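1/ Okay, long thread time. A few of you asked what I've been up to with the desk arm, so this is my review of the Sinine tabletop arm after a month of evenings with it. I paid for it myself, no discount, no code at the bottom.

2/ The short version for the scrollers: lovely hardware, grumpy software, a gripper I'd change tomorrow. I'm keeping it. Now the long version —

3/ What you get. The arm, a power brick, a clamp, a USB cable that's too short for any desk I've ever owned, and a printed quick-start that covers the first ten minutes and then wishes you luck. I bought the Favitz task pack separately. That's the play food and kitchen bits plus a licence for their practice routines.

4/ Price, because I hate reviews that hide it. The task pack was 337 dollars on its own, which made me wince a bit. You could get most of the way there with a trip to the op shop and a toy kitchen set. What you're paying for is the routines, and I'll get to those.

5/ Setup was painless! I had it bolted down and waving about before my tea went cold. Calibration took longer. You jog each joint to its mark, press save, and do it all again if you bump the table. I bumped the table. Do it somewhere the dog isn't.

6/ First real surprise was how quiet it is. My old hobby arm sounded like a coffee grinder and I could only run it when the neighbours were out. With this one I had the radio on low in the same room and could still follow the cricket.

7/ Second surprise, less fun: the companion app. It's called Plenness and I've no idea why. It logs you out, it forgets your saved poses if you rename them, and the grey text on grey background is a crime. The desktop version is miles better, so skip the phone one entirely.

8/ Right, the part you came for. Favitz calls the main routine "tidy table". You spread a jumble of stuff within reach, pick what goes where, and it works through the list. I've been running it with the purple bowl, the orange one with the corn, and the green tray at the back as drop spots.
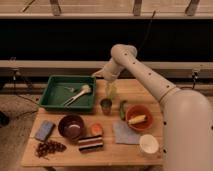 9/ How it does with round things

Good! The tomato-ish ones are the easiest win in the pack, and they're what I'd start with. It comes in from above, closes slowly, and mostly gets there. If it misses, it backs off and has another go, up to 3 times, then it parks and sulks until you press continue. I like that it stops instead of chasing a runaway tomato across the table.

10/ How it does with flat things

Not good. Cloths are a nightmare. The gripper tips are pointy, so you'd think they'd pinch an edge nicely, but mine skate along the top unless there's already a fold standing up. I've started scrunching the cloth before each run. Feels like cheating. I'm at peace with it.

The cake slice is somewhere in between. It's fine if the arm comes at the sides, hopeless if it goes for the long way across.

11/ The grapes get their own post

I've got a soft spot for the grapes. They flop, they roll, they hang off the gripper by one corner and swing. I'd say the bunch is the best test in the whole pack and also the reason I've said some words in front of my kid that I'm not proud of.

12/ Speed. You set it with a slider that goes up to 500, units never explained anywhere in the manual. I leave mine at 300. Higher than that and it starts flinging the lighter bits when it changes direction, which is hilarious once.

13/ Support. I emailed about the pose-forgetting bug and got a proper reply from a human the same afternoon, with a workaround that does the job (export, rename the file, import). Full marks there. The fix itself is meant to land in June, so we'll see.

14/ Somebody's going to ask about the Murakami arm, so: I borrowed one for a weekend last year. Nicer app, nicer gripper, shorter reach, and the practice routines are a monthly subscription. I don't want another subscription. If you don't mind them, it's probably the friendlier buy for a beginner.

15/ Things I'd change if they asked me. Soft fingertips in the box. A longer cable, please, I'm begging. A "pause and let me move that" button that doesn't cancel the whole run. And a favourites list for routines so I'm not scrolling past the piano one every single time.

16/ Would I buy it again? Yep. Arm first, then I'd play with it for a few weeks before paying for the task pack. Replies are open if you've got questions, I'll get to them after dinner — and if you've sorted out the cloth thing, please tell me how.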